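Cundik: tracking council motions and budget votes without the paper pile

By Haruto Miyazaki
Tue 24 December

5 min read
11 comments

Cundik is a subscription service that follows local and regional assemblies. It collects order papers, motions, amendments and recorded votes, and puts them on one searchable page per item. I paid for the standard plan in March and have used it through a full budget round in Nilen, where the council sits 11 times a year and publishes its papers as scanned files with no index.

Setup took an evening. You pick the bodies you want to follow, then add words or budget lines to watch. I chose grants, transport and the Hirex ward boundary review. Alerts come by email, either as they happen or once a day. Set them to once a day. On the first morning of the estimates debate I had 80 separate messages before lunch, many of them for the same amendment being renumbered.

The page for each motion is the best part. It shows the wording as tabled, the wording as amended, who moved it and how each member voted. When the opposition tried to cut the council's grant to the Iyer river authority, I could read the failed motion next to the version from the year before and see that two members had switched sides. Doing that from the scanned minutes used to cost me most of a day.

Search is good on titles and weaker on speeches. The debate text is machine-read from the scans, and names come out wrong often enough that I search by date and item number. Tables fare worse. One grant of 300 thousand was listed as 30 thousand for a week until I reported it. The correction was made the same afternoon, but anyone quoting figures should open the original paper, which is linked at the foot of every page.

Committee coverage is uneven. Finance and planning were posted within a day of each meeting. The smaller committees took up to two weeks, and one set of minutes for the licensing committee never appeared at all. Support told me the council clerk had not released it. The clerk's office said it had. I still don't have it.

Yuto Kubo, who covers the same council for a weekly newsletter, uses the free plan. It allows one body and keeps 100 items of history, and he finds that enough for checking a vote before he files. For anyone comparing one year's budget with another it will run out quickly.

The phone version shows votes clearly but cuts off long amendments — you have to turn the phone sideways and reload. Export works to a spreadsheet only. I would like a plain printable page for public meetings.

I have renewed for another year. If your council already publishes a decent index, you probably don't need it. If it doesn't, try the free plan through one full meeting cycle first, and check a few votes against the signed minutes before you rely on it.

24 shares
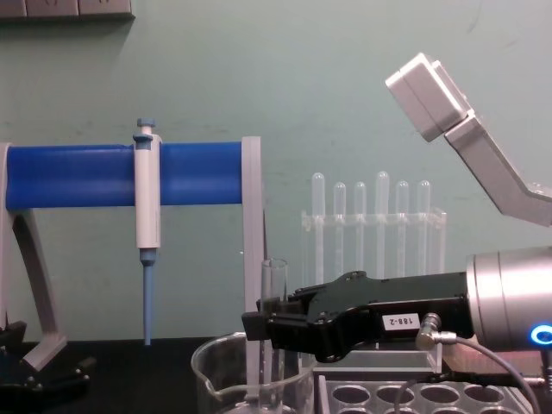
A micropipette on its stand at a lab bench.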